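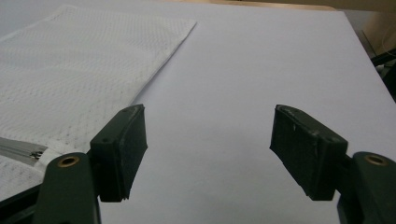

Zaltska Opens Sign-Ups for Free Mesh Laundry Bags in Tusov

TUSOV, November – Zaltska, the neighborhood laundry on Anghel Street, is giving away 300 white mesh laundry bags this month, and we couldn't be happier to get them out the door!

The giveaway grows out of our summer sock drive, when customers brought in 1613 single socks that had lost their partners somewhere between the hamper and the drawer. We matched up as many as we could (it took most of August) and kept hearing the same question at the counter: how do you keep small things together in the wash?

A mesh bag is our favorite answer. Socks, baby clothes, tights and anything with hooks or straps go inside, the bag goes in with the rest of the load, and everything comes out in one place.

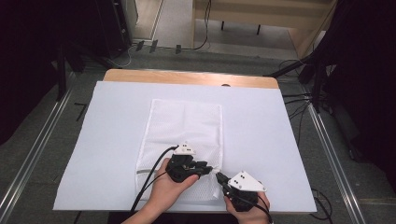 Each bag comes with a one-page care sheet in large print. It explains how to lay the bag flat on a table, smooth out the mesh and fold it in thirds so it fits in a drawer. Fill the bag halfway at most, and hang it up to dry between loads.

Sign-up is open to any household in Tusov or Truditz, one bag per home. Put your name on the list at the counter before 6 p.m. on any day we are open, and pick up your bag on your next visit. You don't need to buy a wash.

Leftover single socks from the summer are still in the bin by the front window, so come and have a look. If you find yours, it's going home with you in a new bag.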